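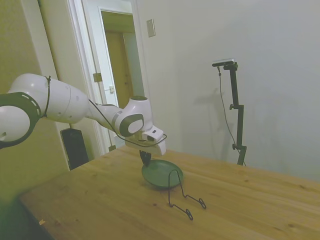 MTUが犯人だった夜 拠点間VPNの引っ越しをひとりでやった人に聞く

Aušra Kalniņšさんとの通話は朝の七時に始まった。向こうはもう二杯目のコーヒー。こちらは寝起き。録音ボタンを押し忘れて、最初の五分はメモしか残っていない。なので冒頭は記憶で書く。

Kalniņšさんは家具部材の卸、Orkidwoodのネットワークを見ている。本社と倉庫、それに営業所。拠点は全部で31。長いことポリシーベースのIPsecでつないでいたものを、七月にルートベースへ切り替えた。作業者は一名。本人である。

「きっかけはサブネットの追加です。倉庫に新しいセグメントをひとつ足すだけなのに、両側のセレクタを全部書き直す。片方で書き間違えるとフェーズ2が上がらない。ログには不一致としか出ない。もう嫌になって」

書き直しが必要な組み合わせは多かったのか、と聞くと笑われた。

「多いというか、数えたくなかったですね。前任者のコメントに『触るな』と書いてある行があって、それが何の行か誰も知らない。結局、廃止した営業所のプリンタ用でした」

移行の順番

新しい機器はErkoraのルーター。古いほうはDotach。どちらもIKEv2は話せるが、既定値がずいぶん違う。再鍵交換の間隔、DPDの扱い、PFSの有無。最初の一拠点はここで丸一日つぶれた。

「つながるんですよ、最初は。で、昼過ぎに切れる。またつながる。夕方に切れる。再鍵のタイミングで片方だけPFSを要求していたんです。最初のネゴシエーションでは使われないので気づかなくて」

IKEv2だと最初の子SAはIKE_AUTHの中で作られるから、PFSの食い違いは次の再鍵まで表に出ない。知っている人には有名な話。筆者も昔やった。

対処は単純で、両側の設定を表に並べて一行ずつ突き合わせた。暗号、認証、DHグループ、寿命。自動のままにしていい項目は一つも残さなかったそうだ。

「自動って書いてあると安心するじゃないですか。でもベンダーが違うと、自動同士が同じものを選ぶ保証はないので」

トンネルインターフェースには番号を振った。小さいアドレス帯を一拠点ごとに切り出す。アンナンバードでも動くのに、と突っ込んでみた。

「動きます。ただ、夜中に障害が出たときにpingを打つ相手がほしい。それだけです。トンネルの向こう端に住所があると、切り分けがすごく早い」

経路はどうしたのか。最初はスタティック、途中からBGP。切り替えた理由は回線の二重化。スタティックだと、トンネルが見かけ上生きているのにパケットが通らない状態を拾えなかった。

問題の夜

本題。六拠点目か七拠点目か、本人も覚えていない。切り替えを終えてpingは通る。名前も引ける。SSHも入れる。ところが在庫管理の画面が真っ白。ログイン画面までは出て、一覧を開くと固まる。

「夜の十一時です。倉庫の人はもう帰っていて、こっちはリモートデスクトップ越し。最初はアプリのせいだと思いました。次にDNS。次にファイアウォール。全部はずれ」

気づいたのはパケットキャプチャを眺めていたとき。小さいパケットは往復している。大きいのだけが消える。DFビットが立っていて、途中の機器がICMPを返しているはずが、それも届かない。

「Seppで止まっていたんです、ICMPが。全部」

Seppは社内で使っているフィルタ装置の名前。古い方針で、ICMPはエコーとその応答以外まとめて破棄していた。これではパスMTU探索が働かない。いわゆるブラックホール。

応急処置として、トンネルインターフェースのMTUを下げ、TCPのMSSも書き換えさせた。画面はすぐ出た。その晩はそこまで。翌朝、SeppのルールにICMPタイプ3のコード4を許可する行を足した。

「MSSの調整だけで済ませる人も多いと思います。でもあれはTCPにしか効かない。うちはUDPの監視も流れているので、ICMPは通しておきたかった」

ちなみに切り分けに使ったのは、サイズを指定してDFを立てたpingだけ。少しずつ小さくして、通るところを探す。ヘッダの分を足し忘れて、ひとつ間違った値を設定書に書いてしまい、後日こっそり直したとのこと。

非対称の話

もうひとつ時間を食ったのが戻りの経路。本社にはインターネットの出口が2つある。片方の出口から入ってきた問い合わせをトンネル経由で倉庫のサーバーに流すと、応答が倉庫の回線からそのまま出ていく。当然、相手は受け取らない。

「送信元をNATしてしまえば一番簡単でした。ただ、そうするとサーバーのログに全部同じアドレスが残る。監査の人に怒られます」

選んだのはポリシールーティング。サーバーのアドレスを送信元にもつ通信だけ、トンネル側をデフォルトにした別の経路表に入れる。これで戻りも同じ道を通るようになった。社内向けの経路は別表にも忘れずに入れること、とKalniņšさん。忘れると社内から見えなくなる。見えなくなったらしい。

「十分くらいです。十分くらい。でも電話は鳴りました」

ドキュメントと監視

設定の差分は全部テキストで残した。拠点ごとに一枚、最後に全体の一覧表。一覧には「前任者のコメントの意味」という欄もある。空欄がまだいくつか。

監視は二段構え。トンネルのSAが上がっているか。向こう端のアドレスにpingが通るか。加えて大きめのパケットでも定期的に試している。あの夜のあとで足した項目だ。

アラートのしきい値は最初厳しくしすぎた。再鍵のたびに通知が飛び、一週間で2000件超。受信箱が埋まり、肝心の一件を見落としかけたという。いまは連続で失敗したときだけ鳴る。

「鳴りすぎる警報は、鳴らないのと同じなので。あ、これ前の上司の受け売りです」

これからやる人へ

助言を、と頼んだら少し黙ってから、戻し方を先に書いておくこと、と返ってきた。切り替え手順より切り戻し手順のほうが長くなった拠点もある。古いポリシーは消さずに無効化だけして、二週間置いた。実際に戻したのは一度きり。理由は回線業者の工事とぶつかったためで、VPNとは関係がなかった。

それから時刻合わせ。証明書認証に変えた拠点で、ルーターの時計が大きくずれていて認証が通らない。NTPのサーバーがトンネルの向こう側にいた。トンネルが上がらないと時刻が合わず、時刻が合わないとトンネルが上がらない。

「自分で設計して、自分で三十分悩みました。いまは外のNTPを見せています」

IPv6は、と最後に聞いた。来年。たぶん来年。冗談まじりにそう言ったところで、向こうの電話が鳴って通話は終わり。営業所のプリンタが印刷できないとの連絡だったと、あとでメールをもらった。今度のはVPNとは無関係で、紙切れだっそうだ。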